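Prerndale Toy Library
Minutes of the January general meeting

The meeting opened at 7 p.m. in the upstairs room at Estness Hall. There were 20 members present and 2 apologies. The minutes of the previous meeting were read and accepted with one correction: the shelf repair was done by Leitão Joinery and should not have been listed as outstanding.

Money
The account stands at $398 after the insurance payment. Membership renewals are slow, with 70 households paid up so far. A second reminder will go out with the next newsletter. The meeting agreed to leave the household fee as it is until summer.

Opening hours
Members asked again for a later closing time on weekdays. The hall can let us stay until 6:30 p.m., but the heating goes off at 6. Agreed to try the later closing through March and look at the sign-out book afterward.

Loans and returns
Late returns were discussed at length. Several puzzles and the large train set have been out since the fall. One member wanted fines brought back. Others said fines had kept families away last time. A vote was taken and the proposal for fines was lost. Phone calls will be made to the households concerned – the train set first, as there is a waiting list for it.

Small animals and play kitchen pieces will now be lent as mixed sets. Each set gets one tag and one line in the book.
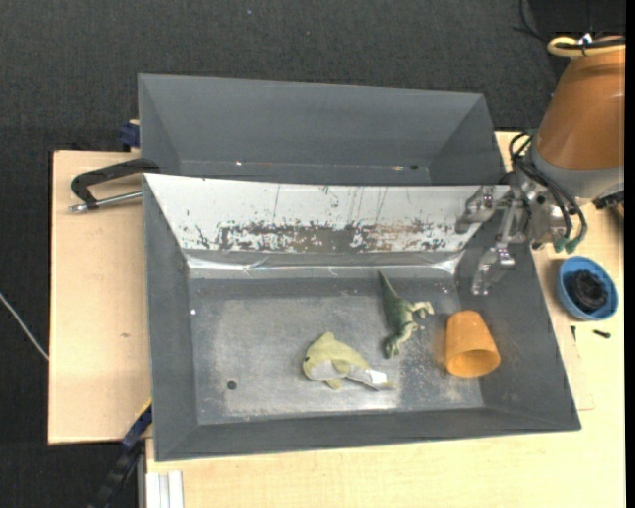
Can a family keep a set for longer than the normal loan? Loans can be renewed once, in person or by phone, as long as no other household has asked for the set.

Supplies
The order from Sostilitz arrived with the wrong size of storage bags. They will be sent back and the refund put toward labels. The label printer is working again.

Summer fair
Estness Hall has offered us a table at the fair. Accepted. The sale of duplicate games will be held there – prices to be set at the next meeting.

Other business
The side door sticks in wet weather and should be pulled hard when locking up. The hall office has been told.

The meeting closed at 8:25 p.m. Next meeting in March, same room.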